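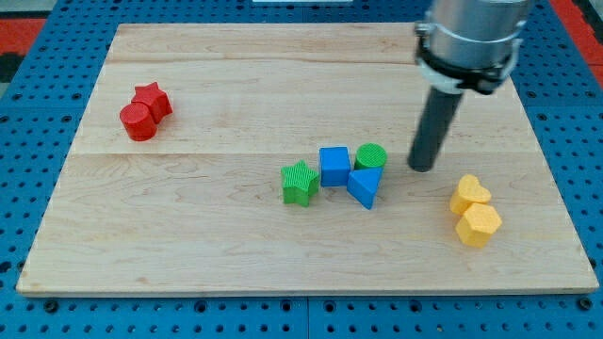
January
By Dolores Haddad

Print this page | E-mail this page

The water came over the bank at Trastthorpe at 5am, two hours earlier than the forecast had said. By the time it was light, Mill Lane and most of the lower estate were under it, and the road bridge had been closed in both directions.

Carys Jarman was in the district control room when the first calls came through. She has been the council's emergency planning officer for eleven years and had gone in the evening before, when the gauge upstream at Skulon began to climb.

"We had a plan for seven o'clock," she said. "The rest centre was going to open at six, and the buses were booked for half past. So when it went over at five we had the building but we didn't have the people to run it, and the drivers were still at home."

Warnings had gone out to 900 homes the previous afternoon. Most people who received one stayed put, and Ms Jarman does not blame them for it. There had been two warnings in the autumn and on both occasions the river stayed within its banks.

"If you tell someone three times that their house might flood and the first two times it doesn't, they will make up their own mind about the third," she said. "I would probably do the same. We have to look at how we word them."

The control room logged 1,907 calls before midday. Many were from relatives elsewhere in the country trying to find out whether somebody was safe, and she would like those to go to a separate number next time. Callers who needed a boat were waiting in the same queue as callers who wanted to know if the school was open.

No one was killed. Four people were taken to hospital with the effects of cold, and all of them have since gone home. Fire crews used boats on Mill Lane until the middle of the afternoon.

I asked her about the sandbags, which have been the main complaint at the two public meetings held so far. Residents in Ferry Road have said they were promised a delivery that never arrived.

"They were promised it and it didn't come," she said. "There were 100 bags on the lorry and the lorry couldn't get past the Cárdenas garage, because the dip in the road there had already filled up. The driver turned round and took them to the health centre. That was a sensible thing to do, but it should have been passed on to Ferry Road and it wasn't."

She is less willing to accept criticism over the pumps. The larger of the two at the Buva industrial estate stopped working during the night, and it has been said locally that it had not been serviced. Ms Jarman said the service record was up to date and had been handed to the people carrying out the review.

"I'm not going to guess at what went wrong with it," she said. "It's been taken out and it's being looked at. If it was something we should have caught, that will be in the report."

Delphine Gallagher, who lives at the river end of Mill Lane, was among those brought out by boat. She spent three nights at the rest centre in the leisure hall and is now staying with her sister. She said the staff there had been kind but could not answer simple questions.

"I wanted to know when I could go back for my tablets," Mrs Gallagher said. "I asked four times. In the end one of the firemen went in and got them."

Ms Jarman said a pharmacist would be on call to the rest centre in future, and that this had already been arranged. Other changes will take longer. The gauge at Skulon gives a reading every fifteen minutes, but there is nothing between it and the town, and a stream joins the river on that stretch. She believes the stream accounts for most of the missing two hours – it drains the hill farms, where the ground was already full after December.

A second gauge has been asked for. She would not say how likely it was to be paid for this year.

Seventy households are still out of their homes. Anyone who has not yet registered for help with drying equipment can do so at the library, where council staff are on hand from 9am until 4pm. The road bridge has reopened to cars but remains closed to lorries until divers have inspected the middle pier.

Print this page | E-mail this page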